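Dellstead Forums > Home and Laundry > Storage and Packing Away

Putting the big puffer away for summer – is the "lay it flat and fold it in thirds" method any good? 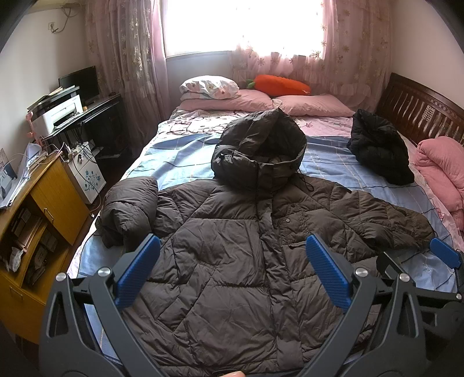 Last edited in April, 21:52 – 966 views

hemlock_row wrote:
Every spring I get told there's a proper way to put a puffer jacket away and every spring I end up with the same lump at the bottom of the wardrobe. I've now read the Ellevia storage guide that people on here keep linking to. It says lay the jacket on a bed front side up, arms out, smooth it, bring the sleeves in, fold in thirds, then into a breathable bag. So mine is on the bed, the dark grey-brown one with the big hood, and I am not convinced. The hood won't lie down. It stands up towards the pillows like it's waiting for something. The front placket is creased all the way along and no amount of smoothing makes any odds.

The black one over on the right is what I'd normally do, which is roll it up and forget it until the clocks go back. That took me under a minute. Can anyone give me a good reason to do the big one differently?

tansy66 wrote:
Rolling is fine for a week in a rucksack. Do it for six months and the filling bunches up. I did it with a long coat and it had flat patches along the bottom panels all the next winter.

hemlock_row wrote:
Did it have flat patches before you rolled it, though? Mine's got fine creases all over and it's been on a hook, not rolled. I'm starting to think creased is just how they look.

tansy66 wrote:
No, it was nearly new. I'd have noticed.

Old Copper Kettle wrote:
The Ellevia guide is written by people who sell bags. Read to the end and there's the breathable bag, yours for whatever it is now. I'd take the folding advice with the same pinch of salt.

That said, I don't roll either. Wide hanger, spare bit of rail, old pillowcase over the shoulders with a hole cut for the hook. Costs nothing.

brindlemoth wrote:
Hanging is worse than folding for anything heavy. All the filling slides down inside the panels.

Old Copper Kettle wrote:
How does it slide? It's stitched. Look at the picture, there are quilting lines going across and on the diagonal all over the body. That's what the stitching is for.

brindlemoth wrote:
It slides within each panel, I didn't say it went through the stitching. Mine sagged. Believe me or don't.

Old Copper Kettle wrote:
Don't, on balance – but I'll have a look at mine tonight.

wickerlid wrote:
Before any of this, is it clean? Folding method is neither here nor there if you're putting away a winter's worth of collar grease. Check inside the collar and the ends of the sleeves. The far end of the right sleeve looks browner to me than the rest. Could be the light, could be a winter of gateposts.

hemlock_row wrote:
I'd like to say light. I'll go over the cuffs with a damp cloth. I'm not washing the whole thing. The last time I put a puffer in the machine I was picking lumps apart in front of the telly for three evenings.

wickerlid wrote:
Tennis balls in the dryer.

hemlock_row wrote:
I did tennis balls in the dryer. I got lumps and a noise.

Pol_from_Treloar wrote:
I work in the laundry at Treloar and we get over 52 padded coats through the door most springs. What I tell people, and they can ignore me: do up the snaps, leave the zip closed if there is one, tuck the drawcord inside the collar so it doesn't catch, sleeves in, then one loose fold from the bottom. One. Thirds is too tight for a thick coat. Hood goes in last, on top, and it can stand up if it wants to. You're not going to win against a hood.

Also don't leave anything on top of it. People fold it beautifully and then put the spare quilt over it.

hemlock_row wrote:
The thick pink quilt at the side was about to go on top, yes. Where's it supposed to go then? I have one wardrobe and the space under the bed.

Pol_from_Treloar wrote:
Quilt at the bottom, coat on the quilt.

marrowfat728 wrote:
Nobody going to mention the carrot?

hemlock_row wrote:
The carrot lives there.

marrowfat728 wrote:
Good. On topic: I bought the Totidia vacuum bags two years running and would not again. Went flat as a board, very satisfying, and by autumn half of them had let the air back in. So I'd paid for a plastic bag with a coat in it. The one that did stay flat took days to puff up.

tansy66 wrote:
But it did puff up?

marrowfat728 wrote:
Mostly. Not the hood.

brindlemoth wrote:
I've had Totidia bags for years with no trouble. You have to wipe the seal before you close it. Not for coats though, I use them for bedding.

Old Copper Kettle wrote:
Checked mine. Been on the hanger since last year. Perhaps a bit thin at the top of each panel on the back. I'm putting that down to age.

brindlemoth wrote:
Course you are.

hemlock_row wrote:
Right. Cord tucked in, both snaps on the chest pocket done up, sleeves in, one fold from the bottom. It's a good deal bigger than it would be rolled and it takes up the whole of the quilt underneath. I still don't see what was wrong with the lump, and the black one is staying as it is, so I suppose I can compare them in October.

wickerlid wrote:
Did you do the cuffs?

hemlock_row wrote:
Doing them now.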